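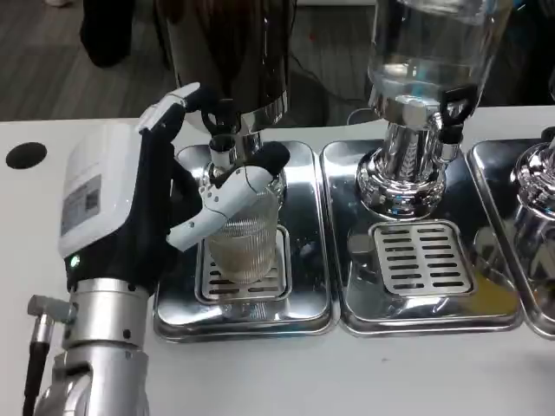

# Re: Drinks at the walkers' stops, November onwards

From: Sugeng Jugah
To: Lerkeneck Paths list
Time: 19:42

Thanks to everyone who replied on and off the list. I have put the answers in one place, and the part of the original message they refer to is quoted first so that people who deleted it can follow.

> We have three stops on the winter route: the hall at Borar, the barn at Nishad and the old school. Last year each stop bought its own drinks and we finished with too much squash at one end and none at the other. Could we agree one list and one order? I would also like to stop buying small bottles. We put 368 of them through the bins last winter and I carried a good many of them down the hill myself.
>
> Dispensers with a tap would do the job. Does anyone object, and can anyone say how much people drink when it is cold?
>
> Sugeng

No objections to dispensers. Two people asked for hot drinks to stay as they are, in the urns, and they will. The dispensers are for cold drinks only.

**How much to make**

Going by the sheets from the last two winters, we get 75 walkers on a good day and far fewer if it rains. In cold weather most people take one cup of something cold, or skip it and go straight to the tea. I suggest 13 litres at Borar, where people arrive after the long climb, and 5 litres at each of the other two. If a stop runs out there is always tap water.

Please don't fill anything to the top before moving it. Fill it where it is going to stand. The track to Nishad is bad from the second gate on, and a full container in the back of a car will empty itself into the spare wheel.

**What to put in them**

Water, orange squash, and apple juice cut half and half with water. Several of you wanted elderflower. It costs about twice as much as the orange and I would sooner spend the money on milk and biscuits, but if someone wants to bring a bottle of their own it can go in at the old school.

No fruit slices, please. The pips get into the taps. Last spring we had one at Borar that dripped all afternoon and left the floor sticky, and it took a pin and a lot of patience to clear it.

**Cleaning**

Whoever opens the stop rinses the containers before use. Whoever closes it washes them with hot water and washing-up liquid, runs some of that through the tap, rinses twice and leaves the lid off to dry. If the tap unscrews, take it off and wash it separately, but count the washers back in. There should be one on the inside and one on the outside. They are easy to lose down the Nishad sink, which has no strainer.

**Cups**

I asked people to bring their own and the answers were mixed. The regulars are happy to. Visitors won't know, so we need something for them. The Parnoditz walking group have a crate of enamel mugs they don't use between November and March and have said we can borrow it. They want them back clean and they want all of them back. I can collect the crate if somebody else will return it.

**The table at Borar**

This came up in three replies, so I'll answer it once. The trestle with the short leg is not to be used for drinks. Use the fixed counter by the kitchen door and put the sandwiches on the trestle. The queue should start from the door end, otherwise it blocks the toilets.

**Still to settle**

- Who has the key for Nishad. I thought it was on the hook at the hall and it isn't.
- Whether we open the old school at all if the lower path is flooded. My view is no. People come back by the road then and don't pass it.
- Return of the enamel mugs, as above.
- Someone to buy the squash. I can pay at the time and claim it back, but I have no car that week.

Please reply to the list about the key, even if it is only to say you haven't got it. For anything to do with money write to me directly.

I'll send the rota round once I've heard from the people who usually do Nishad.

Sugeng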